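Ticket 147: Landing thermostat turns the heating on by itself at night
Product: Stikano wireless room thermostat with Narkemik boiler receiver
Opened: Jan 30, 2018
Status: Open (customer disagrees with closure)

Original report

The heating comes on in the small hours when nothing is scheduled. The thermostat on the landing is set to drop back at bedtime and its screen says it has done so. The boiler then fires anyway, runs for a while and stops. I know because our bedroom is over the kitchen and the pump hums.

Before anyone sends me the standard reply, I have read the booklet. The clock is right. The schedule is right. Frost protection is set far lower than the house has ever been. The unit was fitted in July by Jodon, who pronounced it perfect, which is easy enough to say in July.

First reply from support

Thank you for contacting us. Please replace the batteries in the thermostat with new ones of the same type, re-pair the receiver and monitor for 2 nights. Low batteries are the most common cause of unexpected heating.

Customer update

I have my doubts about this. If the batteries were low I would expect a battery symbol, and there isn't one. If a low battery makes the boiler run, I would also like to know who thought that was the right way round. Still, I have done it so that we can cross it off.

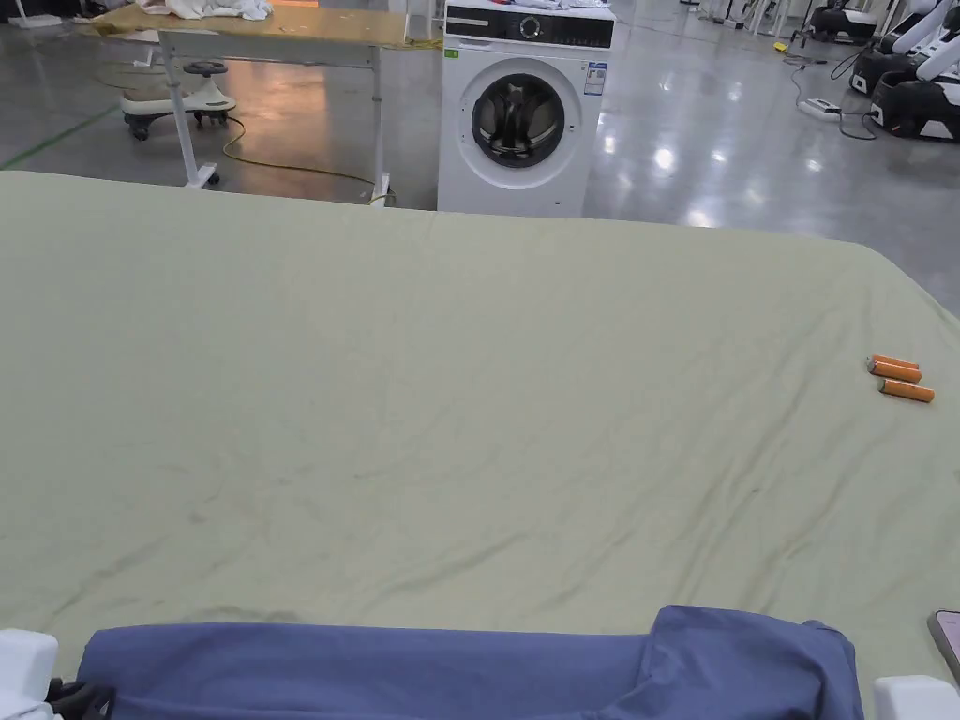
Re-pairing took three goes. The booklet says to hold the button until the light flashes green, but mine flashes amber first, and if you let go then you have to start again. Somebody should put that in the booklet. Once it was paired I turned the setting up and down and the boiler followed each time within a minute or so.

Result after 2 nights: no change. It came on both nights.

Second reply from support

Thank you for the update. Unexpected heating can be caused by draughts or by the thermostat being placed near an outside wall. Please consider moving the unit.

Customer update

The thermostat is on an inside wall, at head height, away from radiators, just where your diagram puts it. I don't see how a draught explains a boiler firing while the screen shows the room warmer than the set temperature. I moved it anyway.

It spent one night on the bedroom windowsill and one on a shelf in the spare room. The boiler came on both times, and the screen said the heating was off both times.
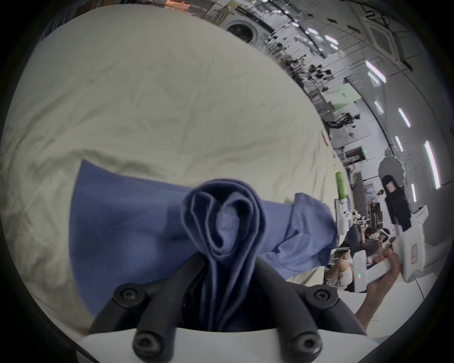
A draught was your theory, so I gave it a proper hearing. I blocked the gap under the airing cupboard door and stuffed the hole where the pipes come up through the landing floor. It doesn't take much, just any old bit of blue cloth bunched up tight will fill a gap that size. The landing did feel less chilly, I'll grant you that. The boiler took no notice at all.

I then took the thermostat out of the house altogether, switched it off and left it in the car overnight. The boiler still fired. Please read that sentence twice before suggesting I change its batteries again.

Third reply from support

Our records show the receiver firmware is up to date. As the thermostat passes all checks we propose to close this ticket. Please contact your boiler manufacturer.

Customer update

Please don't close it. I rang the boiler people and they said to ring you, as I could have told you they would. I have now done what I ought to have done at the start and looked at the receiver.

What I tried, in order:

1. Thermostat switched off, receiver left on. Boiler fired in the night.

2. Receiver set to manual off at its own switch. Boiler stayed off all night.

3. Receiver back to automatic, thermostat still off and out of its bracket. Boiler fired again. 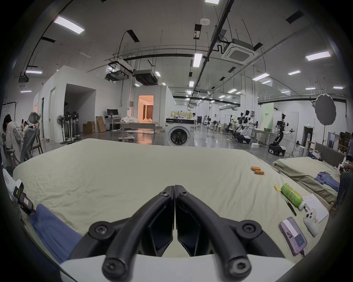
4. Receiver on automatic, with the old Rana hot water timer in the cupboard switched off at the wall. Boiler stayed off.

Step 4 is the one I would like somebody to think about. Jodon left the Rana timer connected when they fitted your receiver. I suspect it is still calling for heat through the same wiring, though I can't explain why step 2 stopped it, and I am not going to pretend I can. One quiet night isn't proof either. I will leave the timer off for the rest of the week and report back.

In the meantime, two questions. Should the receiver respond to anything other than its own thermostat? And is error 79 in your list, "external demand", what I think it is? It was in the receiver's history when I held both buttons down, and neither of your replies mentioned that there was a history to look at.

Fourth reply from support

Thank you. Your ticket has been passed to the technical team. Please keep the Rana timer switched off and do not open the receiver cover. Could you confirm whether you have replaced the batteries?

Customer update

Yes.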